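HomeNewsLocal

Givitau theater keeps its curtain, loses its intermission

10/05/2024 — The Heno Playhouse in Givitau will stage its fall season without intermissions, ending a custom that dates back to the building's opening and, for a fair number of subscribers, was the main attraction.

Manager Dilek Aydoğan announced the change in a letter to the theater's 1,062 subscribers. The break was officially 13 minutes long. In August, during a run of a comedy set in a lighthouse, it reached 64, thanks to one working coffee machine and a line that went out the door and past the bakery.

"People were missing the second act," Aydoğan said. "Some of them told me they preferred it that way."
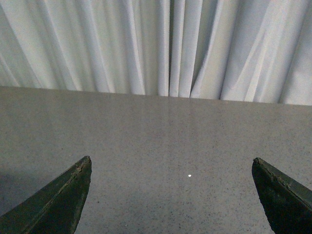
Reaction has been brisk. Jörg Nolte, a subscriber who has held the same aisle seat for years, called the decision "an attack on the bladder." He would like the playhouse to go on closing the curtain halfway through, if only as a courtesy — a pale one in long folds, with a dark gap in the middle where the panels come together, would give him something to look at while he decides whether to go home. He has put this in writing, twice.

Director Eugénie Millet is happier. Her new production opens the season and runs just under two hours, a length she describes as short. She has turned down a request from the box office to cut the storm.

The bar will now open before the show and again afterward. Dinesh Rana, who runs it, has ordered a second coffee machine. It arrives in 5 weeks, by which time the opening production will have closed.

Tickets are on sale at the box office. Latecomers will not be seated.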